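Progress report to the Vonorura Fund
Grant: Nastmont Tool and Parts Library
Report date: 07/01/2025

Summary

The grant pays for the first year of the parts library at the Prindine building in Nastmont. Residents borrow tools for free and can take used screws, washers, hinges, hose fittings and similar items at no charge. The library opened in October. We are on budget for staff hours and over budget for shelving. The membership target has been met and the target for repair evenings has not.

Membership and lending

We have 361 members. The proposal called for 300 by the end of the grant year. Of the current members, 343 have borrowed at least one item. The rest signed up and have not come back, and we plan to send them a short letter with the opening hours and the list of what can be borrowed.

The most requested tools are the tile cutter, the long ladder, the carpet cleaner and the pipe wrenches. There is a wait for the carpet cleaner through most of the spring. We asked Cervantes Hardware for a price on a second one and have it on file, but we have not ordered. If the fund agrees, we would move money from the printing line to cover it.

Late returns are a smaller problem than we expected. We do not charge fines. A reminder goes out the day after the due date and most tools come back that week. We have written off two items, a heat gun and a set of drill bits.

Parts

Donated parts arrive mixed, usually in coffee cans or shoe boxes from someone's garage. Sorting takes more time than anything else we do. The proposal set aside four hours a week for it and we are using closer to seven. We have started asking donors to separate plumbing from everything else before they drop off, and a few do.

Metric and inch fasteners are now kept on separate walls. Before that, people were taking home bolts that did not fit and bringing them back into the wrong drawer.

Repair evenings

We held 19 repair evenings against a plan of 24. Three were lost when the heating failed in January, and two more were dropped for lack of people to run them. Lamps, vacuum cleaners and chairs are the usual items. Attendance is steady but the same people tend to come. We would like to try one evening a month at the Cervantes store on the east side, where the bus stops at the door.

Budget

Staff and rent are within the approved amounts. Shelving ran $2000 over. The quote in the proposal was for light-duty units and the floor plan needed heavier ones along the north wall. We covered the difference from the reserve line with the approval given in the spring call. No other line is over.

Printing is underspent. We stopped making the paper catalog after the first run, as it went out of date within weeks.

Next six months

The online catalog needs to be finished. Tools are all entered and parts are listed only by category. We will also replace the front door lock, relabel the drawers in English and Spanish, and bring the sorting hours in the budget in line with what the work takes. A revised staffing table will follow with the next payment request.
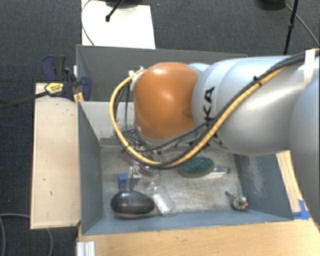 The lease at Prindine runs out at the end of the grant year. The owner has offered a two-year renewal at the same rent, and we need to answer before October. We would like to discuss this with the fund before signing.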